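The Jewel Thief Who Stopped for Pastry

Crime stories rarely get better than the one from Brisarholm, a harbor town where the biggest police matter in a normal year is a stolen rowboat. One night in March, somebody lifted a skylight at the Shehu auction house, slid down a rope and left with 2,390 loose garnets in a pillowcase. Wonderful stuff, and it gets better!

The thief walked out the front door, crossed the square and went straight into the all-night bakery, where he paid for a poppy seed roll with exact change. Then he tipped the girl at the counter one garnet.

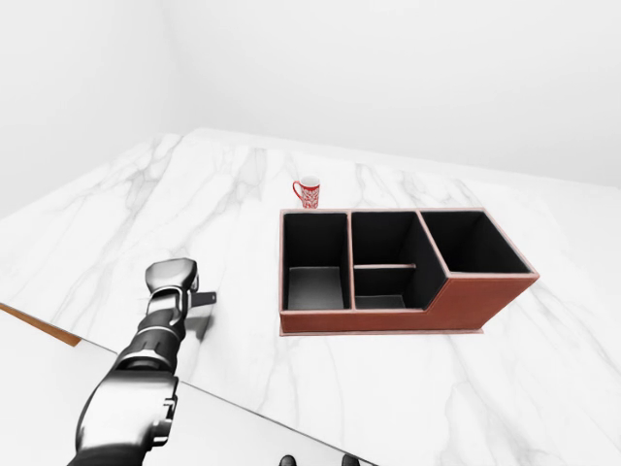
A desk organizer on a marble countertop.

She thought it was a cough drop (you would too, at four in the morning) and dropped it in her apron. By breakfast the whole town was talking about the robbery, and she was on the phone to the police with the best tip they'd had in years.

What followed was a chase of 300 miles, most of it by bus. Our man rode the slow coach to Drustach, changed to an even slower one and kept tipping as he went. Drivers got garnets. So did a station cleaner and a fellow selling umbrellas. Officers simply followed the sparkle, picking up statements at every stop.

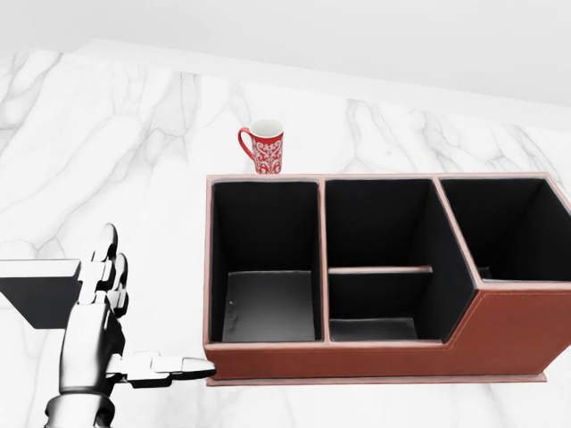 Cornered in Ternow

They found him in a hotel dining room, halfway through a plate of dumplings, with the pillowcase on the chair beside him. He asked if he could finish. They let him, and he left the waiter a garnet, which went into an evidence bag before the poor man could say thank you.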